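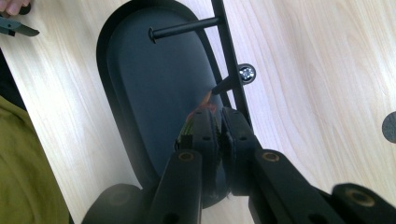

Fig. 1. Black plastic panel and frame bar on the tabletop.

Project report: Return desk waiting times at Clirkus, Berkham
Service Management, spring term

Background
Clirkus sells flat-pack furniture and small home goods. Store in Berkham, plus a web shop. Our question: do people who return something come back and buy again, and does the wait at the desk change that? The store gave us the return log for February, names taken out. Almost 1000 lines. We dropped the ones with no time stamp.

Method
Sat by the return desk in 2 shifts, morning and late afternoon. Wrote down when a person joined the line and when they left the desk. Then a short survey, paper, 100 handed out. Not all came back filled in, see limits.
Survey asked: why the return, how was the wait, would you shop here again. Scale plus a blank space for comments.

What we found
Mornings fine. Late afternoon line gets long, mostly becuase the same clerk also answers the phone. Log and our own notes agree on that.
People with a long wait scored "shop again" lower, even when they got all their money back. Refund size didn't seem to matter much. We expected it would.
Missing parts was the most common reason written down. Many of those customers did not want a refund at all, they wanted the part. The desk can't hand out parts, it has to send a form to the Ukier warehouse. Several comments on this, some angry.
Exchanges slower than refunds. The Tan software needs two screens for an exchange and the reciept prints only after the second.

Suggestions
Move the phone off the desk after lunch.
Keep a small box of common screws and fittings at the store.
Separate line for missing parts, no form if the part is in the box.
Text the customer when Ukier ships.

Limits
One store, one month. Survey only reached people who stayed in line, so whoever gave up and left is not in it. Web returns not covered, the log for those came too late. Some survey sheets had the back side blank, we counted the front only.

Appendix A: survey sheet
Appendix B: shift notes, typed up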